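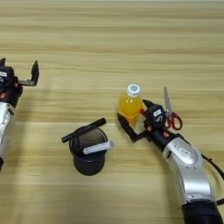

A mesh pen holder, two markers and a bottle of orange liquid on a pale wooden table.

The desk is where tidying goes wrong. Kitchens get wiped because food goes off, and beds get made because someone sleeps in them, but a pot of pens can sit in the same state for years.

Eulalia Rivadeneira has been sorting out other people's work rooms for 6 years, first on her own and now through Sondier, a small firm with an office above a dry cleaner's. Most of her clients work from home at least part of the week. They ring her in November, when the evenings draw in and they are spending longer in the room.

She starts with the pen pot. Everything comes out and gets tried on scrap paper, and whatever doesn't write goes in the bin. Last year she kept a tally of the pens and markers that passed through her hands. It came to 3,157, and fewer than half worked.

"People buy a new pen before they throw out an old one," she says. "Then the pot is full, so the new one gets laid across the top."

A marker left across the rim gets knocked off the first time anyone reaches past it. Rivadeneira wants them standing inside, caps down if they are for a whiteboard. She likes a plain mesh holder because dust falls through and it can be rinsed under the tap. Clients sometimes show her the divided trays sold by Nordin, and she has nothing against them, but small compartments soon fill up with paper clips.

Drinks are the other argument. She doesn't ban them. A bottle with a screw cap can stay on the desk if the cap goes back on between mouthfuls, and it should stand on the opposite side from the keyboard. Open mugs go on a shelf or the windowsill. One client lost a week's drawings to a glass of squash and now keeps a side table just for cups.

Bare wood needs a bit more care. She wipes it along the grain with a damp cloth on a Friday afternoon, then dries it straight away. Marker ink is best dealt with the same day.

Her own desk has one pot on it, with four pens and a pair of scissors.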